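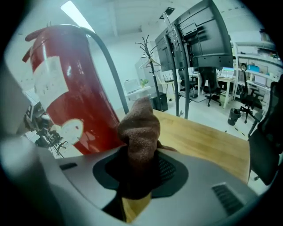 Fig. 1. Hand-held gripper at the work table, fire extinguisher to the left.

Work and Automation, Unit 4 notes
When your job becomes showing the machine
Geeta Mathur

These are my notes from the lecture, cleaned up a bit, with the stuff I skipped when we ran over put back in. They don't replace the reading. If you missed class, read these first and then go to the Bomelitz interviews, because the interviews will make a lot more sense that way around.

Where we left off

Last unit was all about substitution: a task used to be done by a person, now it's done by a machine, and we argued about what happens to the person. I still think that's a useful way in, but it leaves a big hole. Somebody has to get the machine to the point where it can do the task at all, and that is work too. It has hours and a supervisor and a sore wrist at the end of the day, and it hardly ever shows up in the before-and-after charts we looked at.

So this unit is about demonstration work. A person holds a gripper in their hand, much like the one a robot would have at the end of its arm, and does ordinary things with it. They pick stuff up, put it down, turn it, pass it along. The movements get recorded and later used for training. You can do it without having a robot in the room, and that's a big part of why companies like it (robots are expensive and tend to be busy, or broken).

I'll say up front that I find this kind of work fascinating, and I also find it a little unsettling, and I'd like you to hold off on picking a side until you've done the exercise at the end.

What the work feels like

Try this at home. Take a pair of kitchen tongs and spend ten minutes moving things around your table with them. Use the tongs for everything. You'll notice pretty quickly that your hand knows a hundred things the tongs don't! You can't feel whether a sock is bunched up or flat. You can't shift your grip halfway through with a little roll of the fingers. You end up planning each pick before you make it, which you never do with a bare hand.

People who do demonstration work describe the same thing over and over. One of the Bomelitz interviewees had been a packer for years before she moved over, and she said the first week was like being told to write with her foot. Then she got used to it, and then something odd happened: she started noticing how she did things with her normal hand at home. She'd pick up a mug and think about the angle.

Soft things and hard things come with different problems. Cloth folds and droops and never sits the same way twice, so you're always improvising. A rigid object keeps its shape, but if it's tall and round you have to think about where you take hold of it and what happens to the top when you move the bottom. Fire extinguishers are a nice case for class discussion. They have a cylinder, a handle, a lever and a gauge, and any of us would go for the handle without a thought. With a gripper you might come at the side of the body instead, and now you have a choice to make that you didn't know was there. Look at the forearm and the wrist in Figure 2, and ask yourself how long you'd be happy holding that pose.

Figure 2, gripping the cylinder from the side:
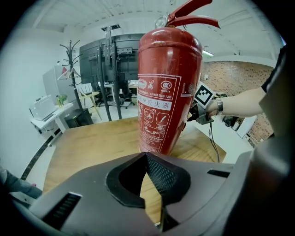 The Bomelitz case

Quick background for those who haven't opened the reading yet. The Bomelitz site packed mixed orders, small household goods mostly, and had 32 people on the floor when management brought in two outside firms. Neleo was hired to set up the demonstration work. Altel supplied the arms that were supposed to go on the line later. The plan was that a few packers would be trained as demonstrators for the first stretch, starting in February, and would then go back to packing.

They didn't go back, or most of them didn't. New products kept coming in, and each new product meant new demonstrations, so the "temporary" room became a regular department with its own schedule. I love this detail because it messes up both of the easy stories. The robots didn't wipe out the floor in one go, and the old jobs didn't simply carry on either. What people had was a third thing that hadn't been in anyone's contract.

A few points from the interviews that I want you to have in your notes:

Pay. Demonstrators stayed on the packer rate for the first 47 weeks. The argument from management was that they were handling the same goods. The demonstrators' argument was that they were teaching, and teachers at the site (the people who trained new hires) got more. Both sides had a point, I think, but it's telling that the question took so long to come up in a meeting.

Pace. On the packing line there was a rate, and everybody knew it. In the demonstration room there was supposedly no rate, but there was a screen with a running total of accepted recordings. Guess what people watched all day. If you want a one-line reminder of what we said in Unit 2 about measurement turning into a target, there you go.

Rejections. This one got the most heated quotes. A recording could be thrown out with no explanation beyond a code. One man had 67 rejected in a single shift and spent the evening convinced he'd been doing the job wrong. The problem was a setting on the equipment. He got an apology from the shift lead, but he also told the interviewer that he never quite trusted the screen again.

Bodies. Different muscles, different aches. Packing was hard on the lower back, and the demonstration room was hard on the forearm and thumb. The rotation plan at the site had been written for the old aches. Please keep that phrase in mind for the essay - a lot of workplace rules are written for the old aches.

Skill, and who gets to keep it

We had a good argument about this in class, and I don't want to flatten it here. Some of you said that once a packer's way of handling things is recorded, the skill has left her and belongs to the company. Others said a skill isn't a bucket you can empty, and she can still do everything she could do before. I lean toward the second view as a description of the person and the first as a description of her bargaining position. She knows as much as she did. She just may not be needed for it in the same way.

There's one more wrinkle that came up right at the end of the hour. Demonstrators aren't recording what they'd naturally do. They're recording what they do with a gripper, in a way that will be accepted. So the thing that gets passed on is a new skill, made up on the job, and the people who made it up were on the packer rate. I'd be glad to see somebody run with that in an essay.

For next time

Read the Bomelitz interviews, at least 2 of the long ones, start to finish. Skimming doesn't work with these because the good parts are in the rambling.

Do the tongs exercise. Ten minutes, at a table, with one soft object and one hard one. Write half a page on what you had to decide that you normally don't. Bring it on paper if you can, since we'll be swapping.

Come with one question you would put to the manager and one you would put to the packer who moved over. They can't be the same question.

Essay topics go up after class. If you already have your own idea, come find me in the break and we'll talk it through.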